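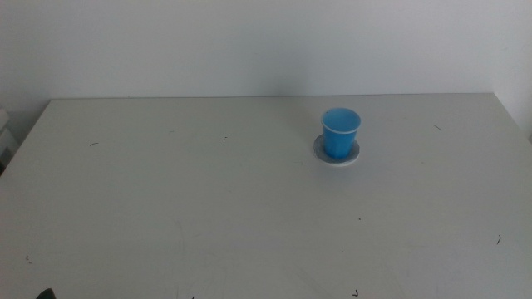 팟캐스트 Jestus 시즌 2 패널 및 편집 스태프 모집

급하게 올립니다. 녹음 일정이 앞당겨져서요. 길게 못 씁니다, 양해 부탁.

Jestus는 장르영화, 특히 다들 망작이라고 하는 속편이랑 리부트를 다시 보고 떠드는 방송입니다. 시즌 1은 15화로 마무리. 제일 많이 들은 회차는 우주 호러 속편 특집이었고, 댓글 142개 중에 절반은 욕이었습니다. 그래도 재밌었음. 시즌 2는 7월에 첫 녹음 들어갑니다.

뽑는 사람

1) 고정 패널 2명
한 시즌 내내 같이 갈 분. 격주 녹음, 저녁 7시 반 시작, 보통 두 시간 반 정도 걸립니다. 영화 전공 필요 없음. 평론 경력도 필요 없어요. 대신 남들이 싫어하는 영화 하나쯤은 진심으로 변호할수 있어야 합니다. 진행자 Nikola Sikora가 반대편에서 꽤 세게 물어봅니다. 말싸움 싫어하시면 좀 힘들 수 있음.

2) 편집 1명
멀티트랙 편집 해보신 분. 프로그램은 뭘 쓰셔도 상관없습니다. 회당 원본 두 시간 반을 70분 안쪽으로. 잡음 제거, 인트로 붙이기, 챕터 표시까지. 시즌 1 편집하던 Leszek Pawlak이 첫 두 화는 같이 봐드립니다. 그 다음부턴 혼자 하셔야 돼요.

3) 일회성 게스트
아래 주제 중에 할 말 많은 분. 한 회만 나오시면 됩니다.
- 극장판으로 끝난 TV 시리즈, 꼭 그렇게 끝나야 했나
- 감독판이 더 나쁜 경우
- 배우 교체된 3편들
- 팬이 만든 다큐멘터리, 어디까지 믿을까
- 독립 SF 단편 Hiker 다시 보기 (보신 분만. 안 보셨으면 링크 드립니다)

녹음 장소
Msimang 건물 9층 스튜디오. 엘리베이터는 저녁 9시 이후에 한 대만 운행하니 참고. 주차 안됩니다. 지방이나 해외 계신 분은 원격 가능한데 마이크는 있으셔야 하고, 이어폰 마이크는 죄송하지만 안 받아요. 지난 시즌에 고생 많이 했습니다.

사례
패널이랑 게스트는 회당 출연료 있음. 편집은 회당 지급, 금액은 경력 보고 따로 얘기합시다. 교통비 별도. 입금은 제작사 Allgate에서 다음달 말일에 나갑니다. 저녁은 드리는데 거의 김밥 아니면 샌드위치.

지원 방법
메일 제목에 지원 분야랑 이름. 본문에 적을 것:
- 간단한 소개, 다섯 줄 넘기지 말아주세요
- 최근에 본 영화 중 남들이랑 의견 갈린 것 하나, 왜 그런지
- 가능한 요일
- 패널, 게스트: 3분 이내 음성 파일. 폰 녹음 괜찮음. 대본 읽지 마시고 그냥 말하듯이
- 편집: 작업물 링크 하나

이력서 필요없습니다. 첨부하셔도 안 열어볼 것 같아요.

받은 순서대로 Irena Czerwiński가 읽고 답장 드립니다. 안 되더라도 답장은 갑니다. 패널 지원자는 30분짜리 화상 테스트가 한 번 있습니다. 주제는 전날 알려드려요. 떨어진 분 음성 파일은 바로 삭제하고 방송에 절대 안 씁니다.

다른 영화 팟캐스트 하고 계신 분도 지원 되나요? 됩니다. 겹치는 주제만 미리 말씀해주세요. 미성년자는 이번엔 어렵습니다, 녹음이 늦게 끝나서.

스포일러 관련해서 문의가 많은데 저희는 그냥 다 말합니다. 결말 포함. 이거 싫으신 분은 지원 전에 한번 더 생각을.

마감은 자리 찰때까지. 편집은 빨리 닫을 수도 있어요. 문의는 댓글 말고 메일로 주세요, 댓글은 확인이 늦습니다.

Jestus 제작팀 Teresa Śliwiński

추가: 게스트 주제 중에 "배우 교체된 3편들"은 벌써 두 분 연락 왔습니다. 다른 주제로 부탁드려요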